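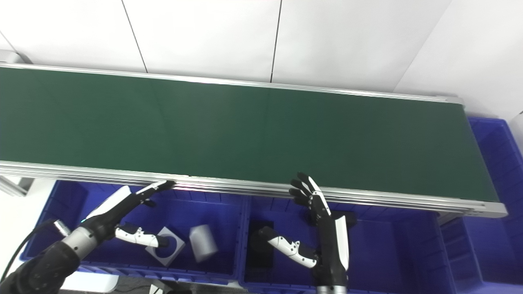
Notebook, Pondport cell, May

Entry covers the change to the release criterion in the sorting policy and the first full pass of the test list with it. Carried over from the previous entry: the Nido checkpoint closes the fingers reliably enough, but opens them too early on the way back from the bins. Parts were being let go above the rail and landing on the belt edge.

Old criterion: open when the wrist height estimate drops under a fixed threshold. The estimate drifts with arm temperature, so by mid-afternoon the threshold is wrong. Recalibrating at lunch helps for an hour or so and is not a method.

New criterion: open when the commanded and measured finger currents disagree for 4 consecutive control ticks while the wrist is moving down. In other words, wait for contact through the part. Implemented as a wrapper round the policy output, so no retraining. The wrapper holds the last closing command and discards any opening command from the network until the condition is met. Timeout after 2 s, then the arm backs off and logs a fault.

Training set for the checkpoint is unchanged: 2381 teleoperated episodes, mixed left and right hand. I did not filter by operator this time. The Dunmore set is still excluded. Its timestamps are offset against the joint log and the offset is not constant within an episode, so it needs proper alignment first.

Results, release phase only. Early opening has gone from the log completely, which is expected by construction. The new failure is late opening: with light parts the contact current is close to the noise floor, the condition is not met and the timeout fires. Heavier parts go down cleanly. Cylinders are worse than blocks in both versions. They roll in the grasp on the way down and the current trace shows a slow ramp where the block gives a step, so a tick counter is a poor detector for them. A slope test over a longer window may do better.
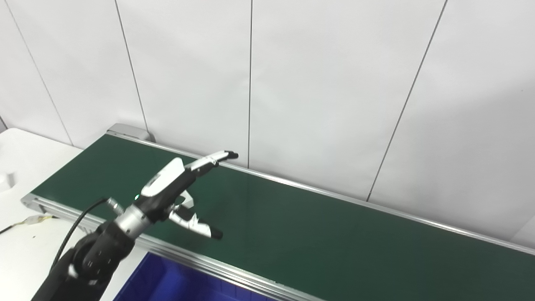 Approach to the belt after release was checked separately, left arm only, belt stopped and nothing loaded. The purpose was to get a current baseline in free air for the open posture, to subtract from the contact traces. I held the hand over the belt with the fingers spread wide and a short gap under them, then logged at rest. The baseline differs between fingers by more than I had assumed. The upper one, pointing out towards the far rail, reads highest, probably from gravity load in that pose. A single threshold for all fingers therefore cannot be right, and the wrapper should use one per finger. The black cable by the wrist hangs in a loop and may add a small torque of its own. Not separated from the rest yet; repeat with the wrist rolled to the opposite side and compare.

Noise on the thumb channel is around twice that of the other channels. Swapping the Kostix driver boards between the two arms did not move the noise across, so it is in the hand or its wiring. Left as it is for now, and thumb current taken out of the contact vote. Without it the timeouts on light parts were fewer, but I changed the part order in the same run, so no claim is made.

To do:
Per-finger baseline, both arms, cold start and again after two hours.
Slope test for cylinders, offline on the existing traces before anything runs on the arm.
Repeat light parts with the original order and the thumb excluded.
Write the wrapper state to the log on every tick. At present only transitions are stored and the timeouts are hard to read back.
Check whether the 2 s timeout is long enough at the slower descent speed.

Wrapper is on the cell machine under release_hold, off by default. Leave it off when collecting teleoperation data, as it will override the operator's opening command.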